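Thread about the power cut at Zasalham hall last night, for those who asked me. I was there from the warm-up until the end. 1/9

The game was Zasalham against Mestau, women's basketball, second league. Third quarter, Mestau leading by 2, and then all the lights on the north side went off. The scoreboard also.

Both teams stayed on the court at first. Then the referees sent them to the benches and the speaker asked us to remain in our seats. Most people did it. Some children were very happy with the dark.

The rule, as I know it: the referee decides how long to wait, and if the light does not come back, the league decides about the result. I read it again this morning to be sure. Please correct me if the text has changed since November.

Dagmar Štefanec, the Mestau coach, used the time to make her players run along the baseline so their legs did not get stiff. I think this decided the game. Our players were sitting.

When the lights came back, the score had to be entered again from the paper sheet. The table first put two fouls on Güler instead of one. Our bench protested and it was corrected.

Final: Mestau won. Desta Tefera missed a free throw near the end, but please do not write bad things to her. She played the whole game and took 9 rebounds.
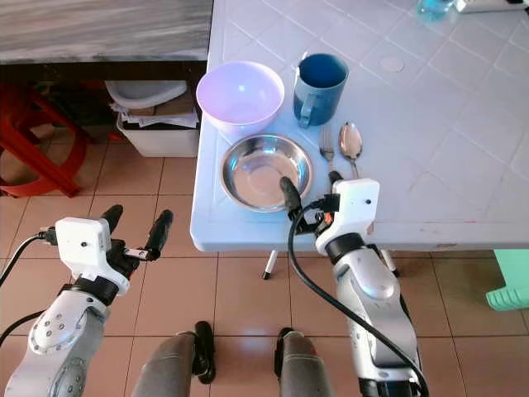
My wish for the club is simple: put the scoreboard on a separate line from the lights. I wrote this to them after the Plistorero tournament too, when we had the same problem, and I got a polite answer. I am writing again today, as soon as I have eaten. 

Next home game is against Plistorero. I will be in my usual seat, with a flashlight.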